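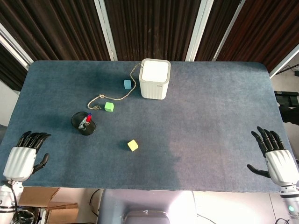
3 min read

Report on a visit to the Trindale demonstration centre, March

We went to Trindale to look at the two-handed robot that Ultiva sells for light sorting and packing. We have money set aside for one piece of equipment next year and had more or less settled on a second conveyor. The visit was arranged so that we could compare the two before the budget goes in.

The centre is on the Clevby road, behind the builders' merchant. Parking is at the side. We were signed in at 10 am and given a short safety talk, then taken through to the demonstration area, which is split into bays with brown pleated curtains on white frames.

The robot works at a table covered in blue-grey felt. It has two arms, each ending in a hand with black jointed fingers and a white palm shell. For our visit the table was set with the sort of things Ultiva uses for its standard handling trials: foam cubes in light blue, green and pale yellow, a white lidded container with ribbed sides, a mesh pen holder with pens in it, and a length of thin rope with a knot in it. The rope was of most interest to us. Our returns bench gets a lot of cord and strapping, and the gripper we have now can't deal with it.

We asked to see rigid items first. The cubes were picked up and put down again without trouble, slowly. The container was lifted with both hands. The rope took several tries and on two of them it slid out of the fingers. The staff were open about this and said that soft items need more training time on site, which is charged separately.

Speed was lower than we had expected. A person on our bench would be well ahead of it. Ultiva's argument is that the robot can run through the evening with one person looking after several tables. We have one table, so that saving doesn't apply to us yet.

Costs

Purchase price was not given on the day and will follow in a written quote. What we were given was the monthly lease, £2,593 per unit before VAT, on a term of 18 months. This includes the table frame, remote support and one service visit. It does not include the following:

Site survey and floor marking
Training for soft or flexible items
Replacement finger covers
Delivery, which depends on distance

Over the full term the lease comes to £46,674 before any of those extras. The conveyor is cheaper to run but needs a second person on the shift, and that wage has to go on the same sheet if the comparison is to be fair.

Delivery time is 6 weeks from a signed order. The survey has to be done before the order is accepted, so we should allow longer than that in the plan.

Space and power

The bay we saw would fit in our returns area if the tall racking were moved. Cables ran across the floor at the demonstration. At our site they would have to go under a cover or come down from above, and the trolley route passes right behind where the table would stand. Power is from an ordinary socket, but they advise a separate circuit. Ours are already full on that wall, so an electrician's price is needed.

Other points

We saw a Tan vacuum lifter in the next bay. It is quicker and costs less, but it needs a flat surface to hold on to and would be no use for cord or mesh. It may suit the outbound side.

Ultiva offers a trial using the customer's own goods. They ask for a box of 40 mixed items, sent ahead, and will return a sheet showing which were handled and which were not. There is no charge apart from carriage.

Next steps

Send the box of items, with plenty of cord and strapping in it. Ask for the purchase price and the training rate in writing. Get the electrician's price. Ask the conveyor supplier to hold their quote until the trial results are back.

The returns area drawing is out of date and should be measured again before the survey is booked.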